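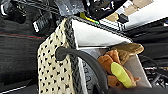 Robot Learning II - Course Handout 7
Learning to Retrieve Objects from Soft Containers
Instructor: Adwoa Acheampong
Laboratory sections: Torben Steinbach, Jozefína Říha

Scope

This handout covers imitation learning from wrist-camera views, with retrieval from a fabric bag as the working case. Students should have read the notes on behavior cloning before the laboratory session. The method is the one used in the Trutcombe study, which students will reproduce in reduced form.

1. The problem

Most early work on picking assumed a rigid bin whose walls stay where they are. A bag does not meet this assumption. Its rim shifts when touched, its lining can fold over the contents, and its handle may lie across the path of the gripper. Soft toys add a second difficulty, as their outline changes under contact and a grasp point chosen from a single view may no longer be valid when the fingers close.

2. Observations and actions

The policy receives the wrist image and the gripper opening. It does not receive a depth map or a model of the bag. At each step it predicts a short sequence of changes in gripper pose, of which only the first part is carried out before a new image is taken. Students should note that the wrist view narrows as the gripper descends. The rim may leave the image entirely during the final approach, and the policy must then act on what it saw earlier. For this reason the network is given 2 images, the current one and one from the start of the approach.

3. Demonstrations

The training set holds 401 demonstrations recorded by teleoperation. The bag was moved and reshaped between demonstrations, and the surrounding table was left cluttered on purpose. Dušan Vondráček's earlier set used a cleared table, and policies trained on it tended to reach for cables and packaging once these were introduced.

4. Result

Each policy was tested on 75 retrievals with unfamiliar arrangements. The policy given only the current image completed 37 of them. Most of its failures fell into one class: the fingers closed on the lining together with the toy, and the bag was lifted as well. The policy with the added early image made this error less often, but it was slower near the handle and sometimes stopped above it. Přemysl Charvát has suggested that the demonstrators' own pauses at that point were being copied. The question remains open.

5. Preparation for the laboratory

Read Sections 2 and 3 again and bring written answers to the following.

Why might a longer predicted sequence do more harm with a bag than with a rigid bin?
Which features near the rim could help the policy tell the lining from a light-colored object?
How would you label a trial in which the correct toy is lifted and a second one comes with it?

Answers should not exceed one page. Sections will meet at the bench, and each pair will record its own demonstrations before training begins.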